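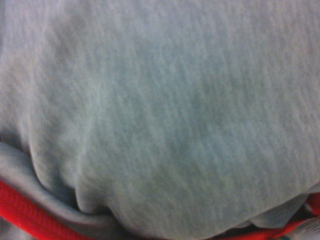
*light gray knit, up close*

## Sweatshirt knit for beginners, is it worth the trouble?

**hemline_hatty**
ok so I want to make plain crewnecks for the whole house before it gets cold. August now so I figure I have time. Only ever sewn cotton wovens. Shop in Savarbridge has gray sweatshirt knit on the bolt, cheap. Regular machine, no serger. Dumb idea?

**bobbinjam**
Not dumb. Ballpoint needle, narrow zigzag, go slow. Wash the fabric first!! Mine shrank so bad the sleeves ended up at my elbows.

**Pressercloth**
Disagree on the zigzag. Looks wavy on shoulder seams no matter what. Use the lightning stitch if your machine has it. And stay tape in the shoulders or they grow.

**bobbinjam**
I've done more than 31 of these with zigzag. Shoulders are fine. Lower your presser foot pressure.

**Pressercloth**
half the machines people have dont even let you change that

**hemline_hatty**
mine has a dial on top that I have never touched. Is that it

**bobbinjam**
Probably. Check the manual. Try it on scraps, two layers, along the stretchy direction.

**oddsocks47**
What pattern? The Veveo crewneck is decent but the neckband piece is way too long. I cut 5 inches off mine before it would lie flat. The Chuang one fits better, only the instructions are terrible, like one drawing for the whole collar.

**hemline_hatty**
Was going to trace an old sweatshirt tbh

**oddsocks47**
Tracing works, but then your knit has to stretch the same as the old one. Fold it over and pull both against a ruler.

**mill_end_mo**
Going against the crowd, skip the cheap bolt. Bought a bunch from the Mutside outlet, pilled like crazy at the underarms after a few washes. All that sewing for a shirt that looks ten years old. Pay more for the fabric or just buy the sweatshirt

**bobbinjam**
For a FIRST one though? Cheap is right. She's going to mess up a neckband. Everyone does.

**mill_end_mo**
then make one cheap one. not the whole house

**Pressercloth**
Agree with mo for once. Also cuffs and waistband, get actual ribbing, same fabric cuffs bag out in a day.

**hemline_hatty**
Ok, getting two yards, one shirt, washing it first. Does the ribbing need washing too?

**oddsocks47**
I don't. Hasn't bit me yet.

**bobbinjam**
I do. Especially if its a darker color than the body, it can bleed

**hemline_hatty**
Neckband question. how much shorter than the neck hole?

**Pressercloth**
I cut mine at 80 percent of the opening for ribbing, a bit longer if the stuff is stiff. Quarter it, pin the quarters, stretch the band only, NOT the shirt.

**bobbinjam**
85 for me but yeah. baste it first, way easier to rip out

**hemline_hatty**
Thanks all. Going to the shop at 4:00, will post the scraps when I get the dial figured out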